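Search this notebook Enter keyword Go

Tuesday, after lunch

Okay, back on the condensing unit in the Protmont basement, the one Socorro has been grumbling about since May. I finally got down there with Zihan this morning and we did the airflow readings properly, with the door shut, the way the thing really runs when the building's open. Not great! The louver on the alley side has been painted over at least twice and I couldn't get a finger between the blades.

What we did, so I don't have to work it out again later: leak detector zeroed outside on the sidewalk, then down the stairs and along the floor first (the refrigerant is heavier than air, so I start low and work up). Nothing at the stairs, nothing by the drain. Got a chirp at the flare nut on the liquid line, wiped it, waited, got another chirp. Soap bubbles agreed. Zihan tagged it and we shut the unit off at the disconnect and put my lock on it. Key is in my top drawer, and the spare is with Xinyi.

The old exhaust fan does spin. I had hopes for it. But the flow hood gave us 44 cfm at the grille, and I wouldn't be happy with that for a bathroom, never mind a machine room with a bad fitting in it. I read it 3 times in case I had the hood on crooked. Same number every time, so it's the fan or the duct, and my money's on the duct (there's a flex section behind the water heater that looks like somebody sat on it).
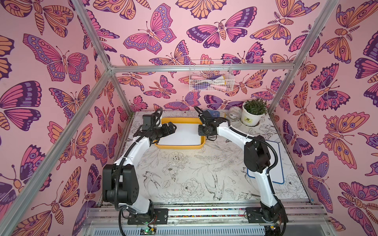 Zhenhua thinks we should skip the duct repair completely and run a new one straight up to the alley, which would be 12 feet of rigid and one elbow. I like it. It costs more up front, but I've patched that flex before and I'm tired of it. He's going to ask Jurkska for a price on the fan and the pipe together. I told him to get the fan wired to the detector as well, so it comes on by itself when the alarm goes.

Signs: there aren't any. None on the door, none on the stairs, and the one inside is behind a shelf. Dexter has a stack of the yellow ones left over from the Wan job and says I can have them. Need one outside the door at eye level and one at the top of the stairs, plus the "do not enter when horn sounds" one once there's a horn to sound.

Also, and I'm writing it down so I stop forgetting: no brazing down there until the new fan is in. I know it's only one joint. Cut it out, bring it up, do it on the bench. If it can't come up, it waits. Let the meter run 60 minutes with the door shut before anybody opens a toolbox, and the second person stays at the top of the stairs, phone in hand, not on it.

Still open:
- Price from Jurkska (Zhenhua)
- Signs up (me, with Dexter's stack)
- Calibration gas for the Stusto meter, we're nearly out
- Tell Socorro the unit stays locked off, and find her a portable for the front office before it gets sticky in there

Xinyi wants to come along next time and see the bubble test. Fine by me, she can carry the hood down those stairs!

Last updated Tuesday 4:40 pm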